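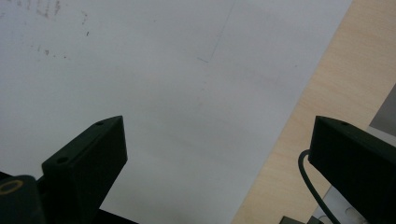
Leave it pale, for heaven's sake, came the very first comment under my last entry, you'll only stain it dark and be sorry by January. Well! I hadn't even decided to stain it. But I've been going back and forth about the tabletop all week, so I suppose it was showing.

Oct 1, 2026

So, the table. It's a light wood and I do love it that way, it makes the whole room feel bigger, especially now the afternoons are getting gloomy. My worry is tea. And beetroot. And the way I put a hot pan down when the phone goes and then stand there talking with my back to it. The old one had so many rings on it that one more was neither here nor there, but with this one I've been creeping about with coasters like a visitor in my own kitchen.

I rang Huller this morning, where I got it, and asked what they'd put on it. They said a clear hardwax and two coats, and please no furniture polish (I kept quiet about the furniture polish). They sell the Lalodell one, in a 700 mL tin, far more than I need for one table, but the small tins were out until who knows when. I could have waited. I did not wait! Drove to Miltport after lunch, got the tin, got a pack of the white pads, forgot the rags completely and had to cut up a pillowcase when I got home. It was a good pillowcase too.

The bill for the table is still stuck on the fridge, by the way, $297 with the delivery, and I still think that's a bargain when I look at what Luik wanted for one the same size. Theirs had a drawer. I don't need a drawer, I'd just fill it with batteries.

I tried a dab of the wax on the underside first, lying on the floor with a torch in my teeth, and the colour only warmed up a bit, sort of like weak tea (ha). I can live with that. Then I lost my nerve about doing the top so late in the day, with supper to get and nowhere else to eat it, so it's tomorrow now, first thing, windows open, radio on. I'll have to remember to go with the grain. Last time I did anything like this was the shelf in the hall and you can still see the swirls when the light's on.

Had eggs on toast for supper. Used a placemat.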